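Tazi Guesthouse opens its doors on the old mill road

6 Mar 2024

The old mill road finally has a place to stay! Tazi, the guesthouse that has been in the works since the grain store closed, took its first bookings last week, and the phone has barely stopped. Anyone who walked past the building in its empty years will have trouble recognizing it. The shutters are green again, the front steps have been relaid, and there is a light on over the door every evening.

Alcides Barros bought the building with his cousin Odair Vasconcelos, and the two of them did a good part of the work with their own hands. They kept the wide floorboards upstairs, along with the big iron hook in the hall that once held the scales. Barros says people keep asking him what it is for, and he is very happy to tell them, at length.

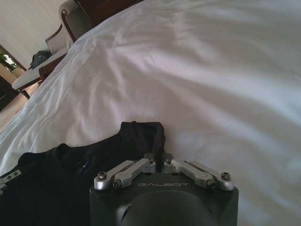

A white cover on the bed.

There are five bedrooms, two of them on the ground floor with a step-free way in from the yard. Prices have been kept low for the first season, and the cousins hope to draw the walkers who come through for the river trail and usually drive on to the coast for the night. "They get here tired and hungry, and then they leave," Barros said. "I watched that for years from my mother's kitchen window. It made no sense to me."

Breakfast is the part Vasconcelos cares about most. He was a baker in his twenties and has gone back to it with real joy. There will be corn bread, two kinds of cheese, papaya when it is good, and coffee from Protolell, the small roaster behind the bus station. The dining room is open to people from town as well as to guests, and on the first morning there was a line out into the yard — mostly neighbors, mostly there for the corn bread.
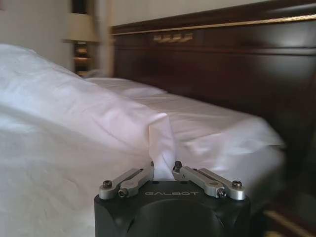 Vol. 5, No. 2
The oldest part of the building goes back further than most of us thought. Welington Medeiros, who taught history at the high school for many years, found the mill listed in a parish book that begins in 1800, with a note about a quarrel over the water. He has copied the page out for the cousins, and it will hang in the hall next to the hook. Medeiros thinks there is more to find, and would love to hear from any family with old letters or receipts that mention the mill.

The garden still needs work. Ismael Miranda has cleared the brambles from the back wall and found a fig tree behind them, alive and full of buds. He plans to leave it where it is and build the seating around it. There will be herbs for the kitchen along the sunny side, and a row of hooks for wet boots and rain jackets near the gate, which the walkers will surely love. 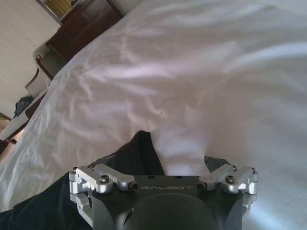

Music is coming too. Anderson Mendonça and his trio have agreed to play in the yard once a month when the weather turns warm, starting with old sambas and, if the crowd is willing, some dancing. In August the cousins want to hold a proper street supper, with long tables from the gate to the bridge and everyone bringing a dish. The town has already said yes to closing the road for the evening.

Rooms can be booked by phone or at the front desk, and breakfast is served until ten. Parking is in the lot across from the pharmacy — please leave the lane by the bridge clear for the farm trucks. The cousins are also looking for spare dining chairs in any style, so if you have one sitting in the garage, take it over and stay for a coffee.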